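Chapter 4
Why We Put Things Off

I wrote most of this chapter two weeks late, so I think I'm qualified to teach it. When I was a student at Flasholm I shared a kitchen with Zakhar Koval, and the pair of us could clean an oven from top to bottom if there was an essay due in the morning. I don't think either of us was lazy (have you ever scrubbed an oven at 2 in the morning? It's hard work!) and we both knew perfectly well what we ought to be doing. So what was going on?

In Chapter 3 we looked at habits, the things we do without much thought. Putting things off is a different animal. You have thought about the job, you mean to do it, and you still find yourself sorting the cutlery drawer. Psychologists call this procrastination, and the part of the meaning I'd like you to hang on to is that the delay is one we expect to make us worse off. Waiting for a bus doesn't count. Neither does resting when you're ill.

Many researchers now think it has more to do with mood than with the clock. A dull or worrying task makes us feel bad, dropping it makes us feel better at once, and that small relief teaches us to drop it again next time. 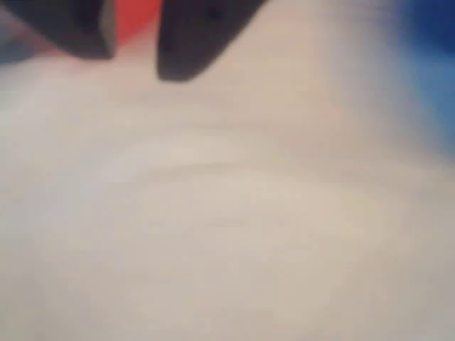 My old tutor, Gudrun Nolte, used to make us work for 5 minutes on whatever we were dreading -- no more than that -- and then write down how we felt. I hated it for most of February. We'll try her exercise at the end of section 4.2, but first we need to sort out what we mean by a mood.

4.1 Moods and feelings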